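Rehandling a garden hoe, and what I got wrong the first time
June 1, 2018

Tool handles are dull until one fails. Mine failed in the middle of the potato bed, with a crack running along the grain from the socket, so the subject has had more of my attention this spring than it deserves. 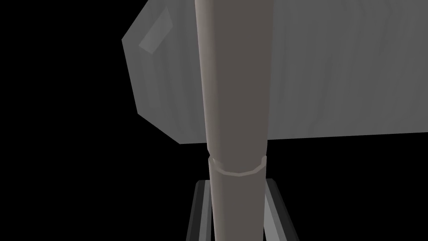 Why handles break where they do

A long handle on a hoe or a rake is a lever with the load at one end and two hands further up. The bending is greatest somewhere near the lower hand, but the break is usually at the socket. The socket is stiff and the wood is not, so the strain gathers at the edge where one stops and the other starts. Any damage already present there (an old nail hole, a bit of rot, a sharp lip of steel biting into the surface) decides the matter.

Damp makes it worse. Water runs down the shaft when the tool is stood head down, sits in the socket, and stays. My old handle looked sound for its whole length and came out of the socket as brown crumbs. I had been oiling the part I could see.

Choosing the blank

Ash is the normal choice in Britain for anything that has to bend and recover. Look at the end of the blank first. The growth rings should be clear and fairly well spaced. Then look along the side and follow the grain lines. If they run out of the side of the shaft before they reach the far end, put it back. A handle with grain run-out can be turned perfectly straight and will still split along that slope at the first hard knock.

I bought two blanks from Rultau, the timber yard past the retail park, after going through most of the rack. The man at the desk had no objection. The second blank is a spare and has been lying flat on the garage rafters, supported in several places so that it does not take a bend.

Varnish deserves a mention. Shop handles often come with a thick clear coat which looks tidy and gives blisters. I scrape it off with a cabinet scraper, finish with medium paper and then use oil. Bare oiled ash grips better with dry hands and about as well with wet ones.

Fitting

The first attempt was poor. I tapered the end with a knife, by eye, and drove it in with a mallet until it stopped. It felt tight. Within an hour of use it was loose, and when I drew it out the wood was shiny in two small patches and untouched everywhere else. Only those patches had been carrying the load.

The second attempt went as follows.

Clean the socket. I used a round file and then a rag on a stick. Old rust scale comes away in flakes and will otherwise work as a layer of grit between steel and wood.

Measure the depth and mark it on the shaft with a pencil line right round.

Cut the taper with a spokeshave, taking long light strokes and turning the shaft a little after each one. The blank was 35 mm across at the working end, and I took it down slowly over the length of the socket.

Blacken the inside of the socket with soft pencil or candle soot, push the shaft in, twist it slightly and pull it out. The dark marks are the high spots. Shave those only. I went round this loop 12 times before the marks were spread evenly over the whole taper. It is tedious and I know of no way to shorten it.

Oil the taper, let it dry overnight, then seat it by holding the tool head up and knocking the top end of the handle on a block of wood. The weight of the head does the work. Hitting the head itself is less effective and tends to bruise something.

Fix it with one screw through the existing hole, with a pilot hole drilled first. The screw stops the head from rotating. If the fit depends on the screw, the fit is wrong.

Oil

Raw linseed oil takes a long time to dry and boiled linseed takes less. I used Zellum, a boiled oil with a drier in it, mainly because the tin was already open. Thin the first coat with a little white spirit so that it soaks in. Wipe off everything that has not gone in after a quarter of an hour, or it will form a gummy skin that collects soil. Repeat the next day and again a week later.

Lay the oily rags out flat outdoors until they are stiff. Rags soaked in linseed heat up as they dry and a bundle of them can catch fire without any help.

Length

Most hoes are sold with handles that are too short for me. My method is to stand upright with the tool held as if working, and see where the blade meets the ground. If I have to stoop to bring it flat, the handle needs to be longer. Ritu Joshi, who has the next plot but one at Te Moana allotments, is a good deal shorter than I am and prefers hers longer still, because she pulls the blade from well out in front of her. Height is only part of it, then. Borrow a few and try them before cutting anything.

I left mine long and will trim it in September if it still annoys me when I turn round in the shed.

Storage

The hoe now hangs head up from a Zokico wall rail, clear of the floor. The rail was sold for brooms and its rubber grips are a little weak for a heavy rake, so the rake has gone on two nails. The edge of the blade still wants filing. I have put that off until the weather improves, as the only decent vice is bolted to the bench outside.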